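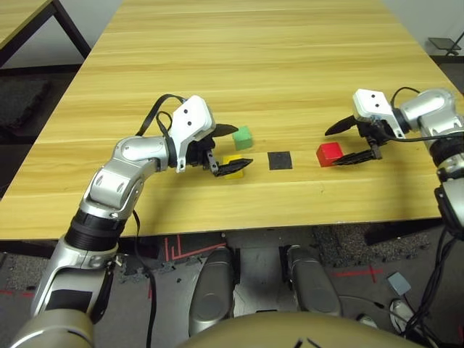
The return that comes too soon

Muscle injuries in football are graded by scan, but the date of a player's comeback is often set by the fixture list. Ngan-ling Mok, a physiotherapist who worked with the second-tier club Prurkura for six seasons, kept records on 231 calf and hamstring injuries. In 40 of them the same muscle failed again before the season ended.

Her records split the comeback into two stages. The first runs from injury to full training, the second from full training to a competitive start. Clubs measure the first stage closely. The second is usually left to the manager, and it is where most of the repeat injuries in her records began.

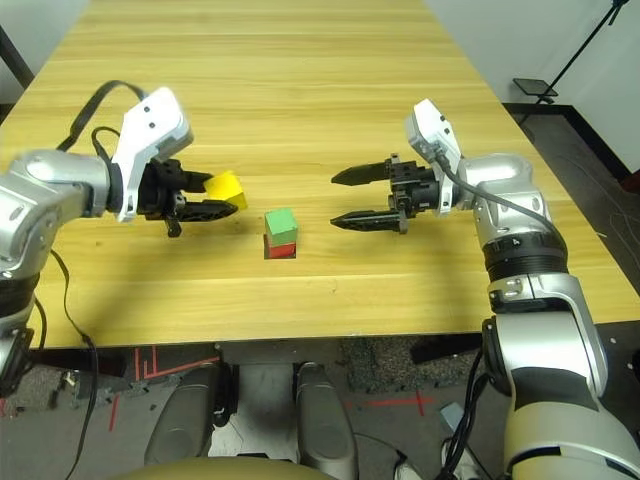 A yellow block held just above the tabletop.

A calf muscle can pass a strength test and still tire early. The test used at Prurkura is a single-leg heel raise, done to a fixed beat until the heel no longer reaches full height. A player is cleared at 20 repetitions on each side, provided the two legs match in height as well as number.

Sprinting is added after that, first in a straight line and then with turns. Mok gives more weight to braking than to top speed. A midfielder may reach full pace only a few times in a match but will slow down hard throughout it, and the calf takes much of that load.
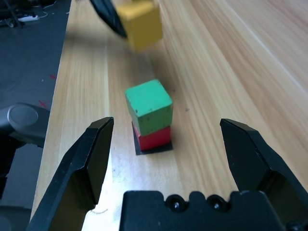
International breaks complicate the plan. The player leaves one medical team for another, trains on a different pitch and may be asked to start at once. Grilent, a rival club, now sends a one-page load summary with each player, listing minutes, sprint distance and any session cut short. Prurkura took up the same form in October.
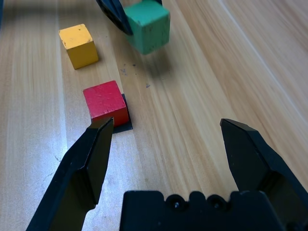

Yellow, green and red blocks on a pale wooden table.

The form has no power over selection. Of the 231 injuries, 191 did not recur, and some of those players came back faster than Mok advised. She does not claim that a longer wait would have prevented every repeat. Her present work compares players who began their return as substitutes with those who started, and the records for goalkeepers are being kept apart.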